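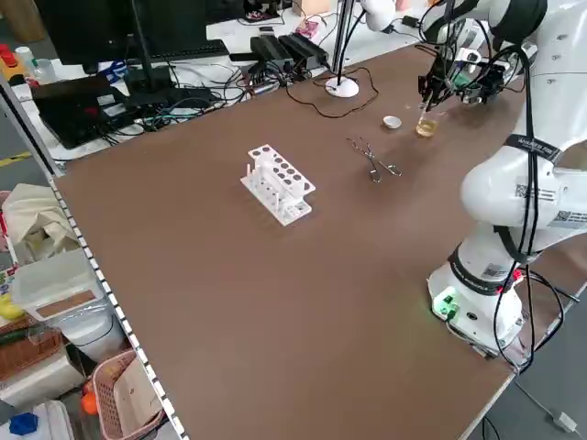
Can a Robot Do Your Chores Yet?

Short answer: no. The longer answer is more interesting, so keep reading.

You have probably seen videos of a robot folding a shirt or pouring a drink. The music is exciting, the robot looks smart, and at the end somebody claps. Then you look around your own kitchen and there is no robot in it. Why not?

Let's start with one small job. The robot arm at the top of this page is holding a glass beaker with some pale yellow liquid in it. You could do that. Your little brother could probably do that, if you trusted him with a beaker. For a machine, it is a pretty good trick, and it's worth knowing why before we start complaining.

Why holding a glass is hard

Glass is slippery and it breaks. Squeeze too hard and you get a mess. Squeeze too softly and you get a different mess. Clear glass is also hard for a camera to see, because light goes right through it. Many robots find things with cameras, so a clear beaker can look to them like a patch of table with a funny edge.

Then there's the liquid. Tip the beaker and the liquid slides to one side. Stop too fast and it sloshes. You learned all this when you were very small, mostly by spilling juice. A robot has to be programmed for it, or has to practice it again and again.

So holding the beaker is good work. But is it a chore? I don't think so. It is one piece of a chore.

Count the pieces

Think about washing one cup. You find the cup. You pick it up, dump out what's left, turn on the water, find the sponge, scrub the inside, rinse, check it, and put it on the rack. If you find gum stuck to the bottom, you do something about the gum.

A robot that can do 2 of those steps is not washing the cup. It is helping a little, and a person is standing nearby doing the rest.

Now look at the table again. There's a white rack for test tubes with no tubes in it, a little white dish, and a pair of metal tongs with their arms crossed. Cleaning up that table would take you a minute. You'd grab the tongs by the loops without thinking. A robot has to work out where the loops are, which way they point, and how to get its fingers around them without pushing the tongs across the table. And then where do they go? You could ask someone. Most robots would need to be told ahead of time.

What about a home robot?

Suppose a company makes one. Let's call it the Riller. The ad says the Riller "does your dishes." Before you ask your parents to buy it, here are some things I would want to find out.

Did it wash the dishes in a real kitchen, or in a room set up just for the video?

How many times did they try before it worked? If it took 8 tries and they showed you the good one, that matters a lot.

Was the video sped up? Look at the people or the clock in the background. Some robots take longer to put away one plate than you would take to eat off it.

Was a person steering it from another room? This really happens – the robot's arms move, but a human is making the choices.

What happens when it drops something? You would get a broom. Does the robot even notice?

Don't machines do chores already?

Sure they do! A dishwasher washes dishes. A washing machine washes clothes. They are very good at it, and they manage without arms or fingers. They get to work inside a closed box where everything happens the same way each time, and you do the tricky part, the loading.

Factories and shops do something like this too. If every box is the same size and comes down the same belt, a robot arm can move boxes all day. Put a cat on the belt and somebody has to come and press stop.

Your bedroom is closer to the cat.

Will they ever do it?

Maybe. Robot hands are better than they used to be, and so are the computers behind them. I would be happy to be wrong about this, especially on laundry day. But people have been promising robot helpers since before your grandparents were your age, and your grandparents still had to make their beds.

Try this at home

Put on thick winter gloves and close one eye. Now try to pick up a spoon, put it in a plastic cup, and carry the cup across the room with some water in it. Do it 3 times and see how much you spill. (Ask first, and keep a towel handy.)

Written by Neema Mohamedi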